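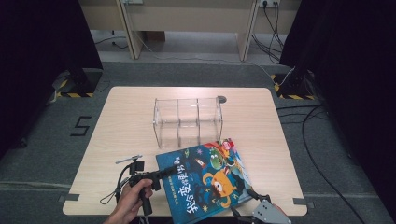 2 min read

Small books, clear walls

By Kristof Verstraete

Ritva Lehtinen owns 153 picture books for children, and for many years they lived in one pile. When her grandson wanted the one with stars on a dark blue cover, the whole pile had to come down.

Now she uses clear acrylic organizers with three compartments, open on top. A thin book goes in standing, and a child can see its cover through the wall. "A closed box is a secret," she told me. "Small children do not look for secrets, they ask grandmother."

Many of her books are Chinese, bought when the family lived abroad, and the titles are a good reading lesson also when the book is put away. She asks the boy to read the characters before he may pull the book out.
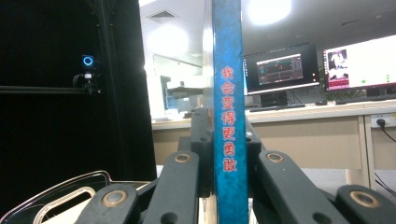
我会变得更勇敢, "I will become braver," in red on blue.

Her neighbor Toàn Kim keeps his books by color, but Ritva prefers by feeling: brave books in one place, funny ones in another. Books about magic go with the funny ones, although her grandson does not agree.

Her advice is to leave a little space in each compartment. If the books stand too tight, small fingers pull at the cover and the corners become soft. She wipes the acrylic with a damp cloth every second week.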